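Bostora 3 task planner: a month in

I've been putting off writing this one up, mostly because I kept changing my mind about it. I picked up a license for Bostora 3 in September to replace the pile of scripts we'd been using to sequence our two-arm cell, and I've now had enough time with it to have real feelings (mixed ones!).

Setup was easier than I feared. You describe each arm, tell it where the base rail is, point it at your camera feed and it builds a world model you can poke at in the viewer. The two-arm scheduling is the best part by a mile. Our old Zunar setup made one arm sit and wait while the other one moved, and Bostora lets both of them work near the same object as long as their planned paths stay apart. Toolbox sorting is my go-to test for this stuff, with trays at different heights and long skinny things everywhere.

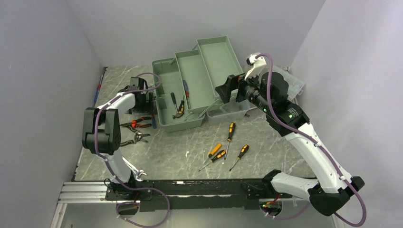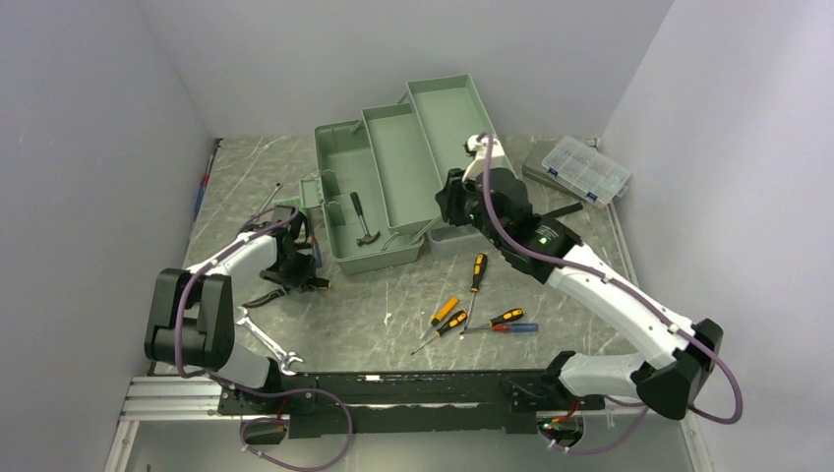 Screwdrivers on the floor in front of the green toolbox, an arm on each side.
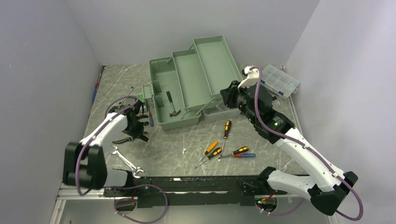
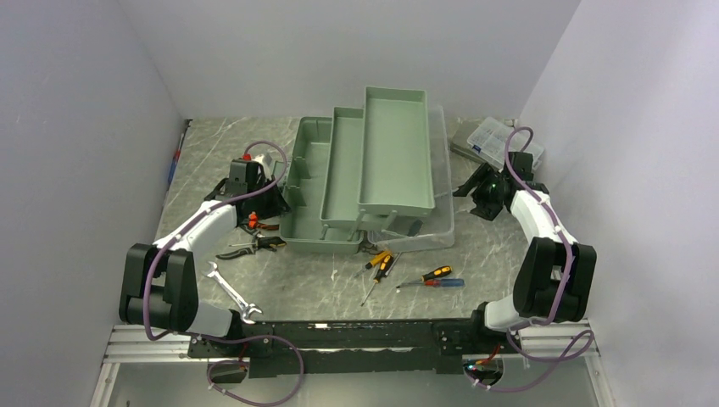 Can it replan if an object gets bumped halfway through a task?

It can, as long as you turn on live updates in the planner settings, and then it checks the object's position again before each grasp. With that switched off it goes to wherever the object was when the plan started.

Now the gripes. Grasp suggestions for thin handles are hit or miss, and I ended up setting my own approach angles for anything longer than a pen. Shiny metal is worse. The default detector kept splitting a wrench into two objects until I swapped in the Bartoš model pack, which costs extra and really should be in the box. The log viewer also stops at 500 lines, so if your run fails early, good luck scrolling back to it. I export to a text file now and search there.

Replanning takes 200 milliseconds on my machine with everything turned on, fine for slow pick and place, a bit sluggish if you're chasing anything that moves.

Support got back to me on a Friday night, which I did not expect, and the fix they sent worked first try. Four stars from me. I'd go to five if they sort out the log viewer.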